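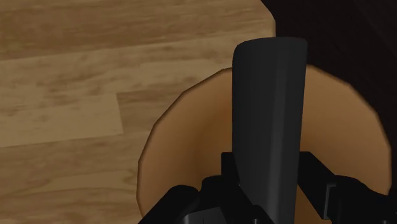 Ticket: Held object drifts in gripper after controller update, wrist view sim
Project: Lasora
Component: grasp controller / contact settings
Status: Resolved
Assigned to: Venkatesh Thevar

Summary

Since the April merge of the new Tian grasp controller, pick-and-place episodes in the simulated tabletop set fail during the lift or the move to the bowl. The fingers close on the gray object and the grasp check reports success. The object then creeps down between the fingers until the check drops out and the episode is marked as failed. Stavasmont reported it first from their nightly batch. I can reproduce it on my machine with the same seed.

Environment

Simulator build: Gustari, current main branch
Controller: Tian, position mode on the fingers
Scene: wood tabletop, orange-brown bowl, single gray object
Observation: wrist camera only

Steps to reproduce

1. Load the bowl scene with the default seed.
2. Run the scripted policy up to the grasp.
3. Hold for 3,000 physics steps with no arm motion.
4. Log object pose relative to the gripper base.

Expected: relative pose stays constant.
Observed: steady drift along the finger pads, starting right after contact. Arm motion makes it faster but is not needed to trigger it.

Log

Entry 1
Checked the object first. Mass and inertia match the old config. The object gets narrower toward the fingers, so I suspected the pads were closing on a sloped part of the collision mesh. Swapped the mesh for a plain box with the same mass. Drift was slower but still there. Shape makes it worse and is not the cause.

Entry 2
Raised pad friction in the scene file. No change at all, not even a small one. That was odd, so I printed the friction values at runtime. The pads were running on the engine default. The override in the scene file was being read and then dropped.

Entry 3
Found the reason. The Tian merge renamed the pad links, and the override table still uses the old names. The loader skips any name it can't match and doesn't log it. Updated the table. Out of 70 test episodes, 17 still failed, all with the same slow drift.

Entry 4
Looked at finger force for the failed episodes. In position mode the fingers stop commanding more closure once they reach the target width, and the target was being set from the first contact reading. On some seeds that reading comes from one pad touching early, so the hold force ends up very low. Changed the controller to wait for contact on both pads before it latches the width, then close a further 2 mm.

Entry 5
Reran the same 70 episodes. No drift failures. Reran the hold test with the original mesh and the relative pose stayed constant for the full hold.

Entry 6
Perception team asked if the segmentation masks were involved, as the dark object and the black fingers are hard to separate in the wrist view. The grasp check uses contact data only, so masks have no effect on this bug. They opened their own ticket for the mask problem.

Changes merged

Pad link names updated in the friction override table.
Loader now raises an error on an unmatched link name.
Width latch requires contact on both pads.

Follow-up

Episodes recorded between the Tian merge and this fix should be regenerated before they go into training. Stavasmont has the list of affected seeds. Closing this one. Reopen it if drift shows up with any other object and attach the pose log.

V. Thevar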